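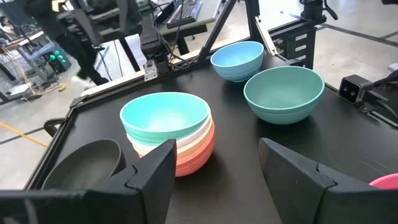 Category: Kitchen Scales > Wavum > Setup

4. Setting the zero

1. Put the Wavum on a hard, level surface. Carpet weighs nothing and ruins everything.
2. Press TARE and hold for 3 seconds.
3. Add your bowl. Press TARE again.
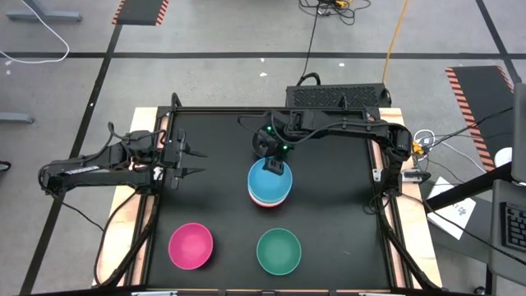

Maximum load is 4,000 grams, bowl included. Stoneware eats into that allowance before the flour gets a say. Weigh any new bowl by itself first, and if yours are spread out like the ones on the black surface, bring over one at a time.

CAUTION: Do not stand on the scale. It will only say Err.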